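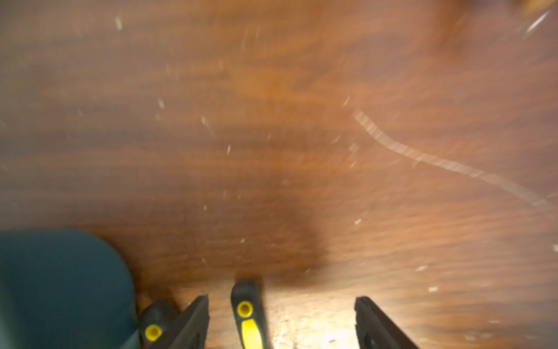

Ott Vasiliauskas objects that a pale fleck on a wooden tabletop should not be entered as wear until someone has tried to wipe it off. Crumbs, flour, dried paint and bare wood can all look white at arm's length, he writes in his comments on our first draft, and a survey that lumps them together will overstate the damage on any table that is used for meals. The objection is sound and it changed the order of work described in this section.

Figure 4. Wooden tabletop with reddish-brown grain. Small pale flecks and dashes are scattered over the surface; a long curved scratch line runs towards the right.

4.3 Recording of small pale marks

The survey covered 39 wooden tabletops in household use. All had a clear or tinted finish through which the grain could be seen. Painted tops and tops covered with oilcloth were left out, as were tables kept out of doors for any part of the year. Each top was cleared, photographed as found, wiped, left to dry and then marked up. In the first draft the wiping came at the end, after the marks had been logged, and the log therefore held an unknown share of loose matter. The order was reversed for the whole set and the earlier log was thrown away.

Wiping was done with a damp Vindent cloth, folded in four, drawn once along the grain and once across it under hand pressure only. No cleaner was added. A mark that went at the first or second pass was struck off as loose matter. A mark that smeared and then came back on drying was held over and looked at again the next morning. Any mark still present at that point was entered in the log as fixed. The log makes no claim that a fixed mark is damage to the wood itself, and a hard speck of paint stuck to the finish counts as fixed under this rule. We kept paint specks in the main log with a note beside them, as their owners tended to regard them as part of the table.

Fixed marks were placed in one of four classes. A fleck is a pale mark with no clear direction. A dash is a short pale mark that is plainly longer one way than the other. A line is a narrow mark that can be followed by eye for at least 100 mm, whether or not it is broken along the way. A patch is an area where the finish looks duller or lighter than its surroundings and which has no sharp edge. Marks that fitted none of these, such as rings from cups and dents without a change of colour, were recorded on a separate sheet and are dealt with in Section 5.

The dividing length for lines was chosen after a trial on one of the larger tops. With a shorter length, many pairs of neighbouring dashes had to be argued over, one recorder seeing two dashes and the other seeing one line with a gap. With a longer length, some marks that both recorders would call scratches in ordinary speech fell into the dash class. The value used here gave the fewest disputes. It has no other basis and should not be carried over to small tables, bedside cabinets or trays without a fresh trial.

Broken lines need a rule of their own. A curved scratch of the kind shown in Figure 4 can appear as a string of pale points and short strokes, with the wood between them showing its usual colour. If each point were logged as a fleck, a single event would fill the sheet. We followed the rule that points lying on one smooth curve are logged once, as a line, when the gap between any two neighbours is no longer than the strokes on either side. Where the curve turned sharply, the mark was split at the turn. The recorders traced doubtful curves with a fingertip before deciding, a habit which began by accident and was later written into the instructions.

Position was taken from a Fogh grid sheet, a clear printed film laid over the top and squared to one long edge. Round tables were squared to the grain. The sheet lies flat on a sound surface but lifts slightly over raised knots and over the joint between two boards, and readings close to a joint are less certain as a result. On tops with a loose leaf, the leaf was treated as part of the top if it had been in place on arrival. Leaves fetched from a cupboard for our benefit were left out.

After wiping and sorting, 351 fixed marks remained in the log. Flecks were the largest class and patches the smallest. Lines were few but took up most of the recorders' time, both in tracing and in settling where one ended. The share struck off as loose matter differed widely from table to table and followed the hour of the visit more closely than the age of the table. Tops visited shortly after breakfast lost the most at the first pass. Vasiliauskas's comment is borne out on this point, and we would now expect any count made without wiping to say more about the last meal than about the finish.

4.4 Light and the direction of view

Pale marks on brown wood are strongly affected by the light. A fleck that stands out in deep shade may vanish inside a bright patch, where the grain itself looks pale and speckled. The reverse is also met with: fine lines running away from a window can be seen only where the light catches their sides. Early in the work we logged each top under whatever light the room offered and found that the recorders were, in effect, mapping the windows.

The tops were then relit with a Stadness desk lamp, set on a box beside the table and turned so that its beam crossed the grain. Curtains were drawn where there were any. The lamp was moved to the opposite side and the top was gone over a second time, so that shadow from the recorder's own arm did not fall on the same area in both passes. A mark seen under only one of the two lamp positions was kept, with the position noted. A mark seen under neither, though visible in daylight, was also kept, and we have not found a satisfactory way to compare such marks with the rest.

Warm lamps raise a further difficulty on reddish woods. Under a warm bulb the lighter bands of the grain move towards orange and the contrast with a thin, slightly worn area of finish drops. Patches suffer from this most. Two recorders working on the same top under the same lamp agreed well on lines and poorly on patches, and in several cases the disputed patch proved to follow a light band in the wood from one end of the board to the other. We advise that no patch be logged until the grain has been followed on both sides of it.

Movement of the head helps. A true scratch tends to brighten and dim as the eye shifts, while a speck of paint or flour keeps much the same look from every side. The test is quick and was used throughout as a first sorting, before the cloth. It fails on very glossy tops, where the whole surface brightens and dims together.

A single photograph cannot stand in for this procedure. Photographs taken as found were used to check that no region had been skipped, and for that purpose they served well enough. They were not used to assign a class. Streaking along the grain, in particular, can turn a fleck into something with the outline of a dash, and the two classes should be told apart at the table.

4.5 Refinishing and the age of marks

Owners were asked when the top had last been sanded, oiled or varnished. Most could name a season, few a year. One group of tops had been treated with Jikotano oil within the owner's memory, and on these the edges of lines were softer and harder to trace. The oil darkens exposed wood and closes the contrast on which the eye depends. A line crossing an oiled region may therefore seem to stop and start again, and the gap rule in Section 4.3 will split it. We let the split stand in the log and marked it, as joining such lines by judgement would have undone the purpose of having a rule.

We made no attempt to date single marks. Several owners offered a history for a particular scratch, and these accounts were written down, but in two households different members gave different causes for the same line. Crossing order is no better guide on shallow marks. Where two lines met, the recorders could seldom agree which lay over the other, even with a hand lens.

One top was revisited in August, after the owner had rubbed it down with fine paper. The flecks were largely gone. The longest line was still there, paler along its edges than before, and the recorder who had logged it the first time placed its end a finger's width further along the board. The second reading has not been added to the log. It is given in the appendix with the first, together with the tracing made on the grid sheet at each visit.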